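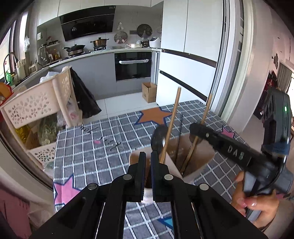 거튼엄 살림 소식 제342호

수저통 비우는 날

이번 달 살림 모임에서는 식탁 위에서 수저통 정리를 다루었습니다. 수저통은 매일 쓰면서도 바닥까지 들여다볼 일이 드뭅니다. 먼저 안에 든 것을 식탁보 위에 모두 쏟아 놓습니다. 젓가락, 숟가락, 칼, 일회용 숟가락이 한데 섞여 있어도 괜찮습니다. 칼은 가장 먼저 집어 따로 둡니다. 두 칸짜리 통이라면 받침까지 분리해 씻고, 옆면 구멍은 작은 솔로 문지릅니다. 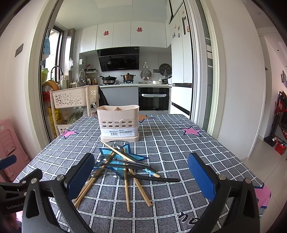
다시 꽂는 순서

나무젓가락은 짝을 맞춰 보고, 끝이 갈라졌거나 색이 변한 것은 버립니다. 씻은 젓가락은 완전히 마른 뒤에 꽂아야 냄새가 나지 않습니다. 긴 젓가락과 나무 주걱은 원통형 통에 세워 두면 꺼내기 편합니다.
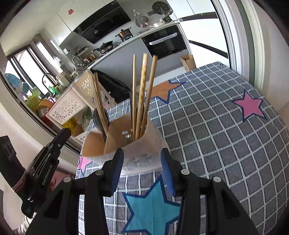
통을 가득 채우면 물기가 잘 빠지지 않으니 매일 쓰는 것만 남기고 나머지는 서랍에 넣습니다. 아일라 매시슨 님은 8월부터 2주에 한 번씩 통을 비우고 있는데, 한 번 할 때 드는 시간은 설거지 한 번보다 짧다고 합니다.

다음 호에서는 오우즈한 에르튀르크 님이 양념병 정리를 맡습니다. 다루었으면 하는 물건이 있으면 모임 때 말씀해 주십시오.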